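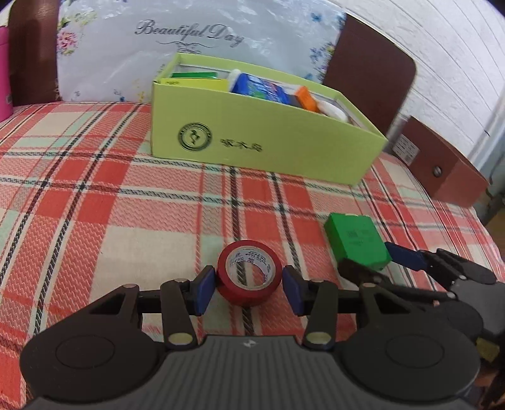
Bedroom, Trirau guest annexe. Pillow remains optimistic.

Ticket 872 – Heating: radiator cold at the bottom
Opened: Mon 1 July
Status: waiting on parts

Reported fault
Top half warm, bottom half stone cold, same as in March. Guest has asked for a second blanket, in July, which stings a bit.

Tried so far
Step 1. Bled the radiator. Got 5 seconds of hiss, then black water on my sock.
Step 2. Opened the lockshield valve fully. No change, unless you count the new dripping noise. 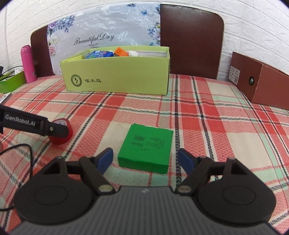 Step 3. Rang Burnell. They say sludge, and quote up to 100 for a flush – tea presumably extra.

Next action
Asilance valve on order from Moussa. Radiator to come off the wall when it arrives. Old towels wanted.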